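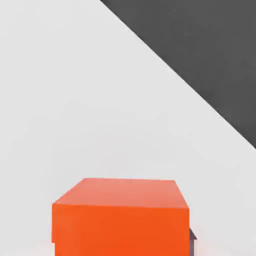
Jernari Recipe Cards

A set of household recipes copied out from handwritten cards and notebooks, kept as plain text files.

Summary

The collection holds 151 recipes from four families in and near Villanueva. Most are for everyday cooking: soups, stews, flatbreads, pickles, a few cakes. The cards were lent by their owners, typed up by hand and checked against the originals. Current version dated November 15, 2025.

Files

recipes/ – one text file per recipe, named by its card number
index.csv – card number, title, source notebook, typist, checker
units.csv – household measures and what they were taken to mean
notes.txt – odd spellings, gaps and unresolved words

Fields in each recipe

title: as written on the card, even where two cards share the same title
yield: people or pieces, left blank if the card doesn't say
ingredients: one per line, in the order given
method: the cook's own wording, with line breaks removed
remarks: anything in the margins, such as "less salt" or "double for December"

Measures

This took the most time. A "cup" in the Berrada notebook is a tea glass, and Houda Berrada measured hers at 200 ml. The Taipe cards use a coffee cup that holds 50 ml. Oven settings are given as "low", "middling" or "strong" and have been left like that. Where we converted a quantity, the original is kept in square brackets after it. Please don't remove the brackets – two of the conversions in the first version were wrong and we only found them by going back to the original wording.

How it was put together

Yaneth Taipe and Gilberto Correa did the typing. Each file was then read aloud by one person while another followed on the card. Thaddäus Reisinger built the index and sorted out the duplicates. If two cards gave the same dish with different amounts, both were kept and linked in the index. Shopping lists and addresses found on the backs of cards were not copied.

Titles are in Spanish or French, with an English version underneath. 62 of the recipes had no method at all, only ingredients. For these the method field is blank. We did ask the families, and what they told us is in notes.txt under the card number, kept apart from the recipe itself.

Known problems

Card 17 has a stain over the flour quantity.
Cards 40 and 41 may be two halves of one recipe.
"Pimienta" sometimes seems to mean paprika and sometimes black pepper. It has not been corrected.
Preserving times are copied as written and have not been tested. Don't rely on them for bottling or canning.
Accents are missing in the older files from the Correa notebook.

Use

Free to copy and cook from for any non-commercial purpose. Please credit the Jernari Recipe Cards and keep the source notebook field if you pass files on. The families ask that their remarks are not printed without the recipe they belong to.

Corrections

Send the card number, the line as it stands and the line as you think it should be. Aníbal Cáceres holds the scans and will check against them. Changes go in with the next version.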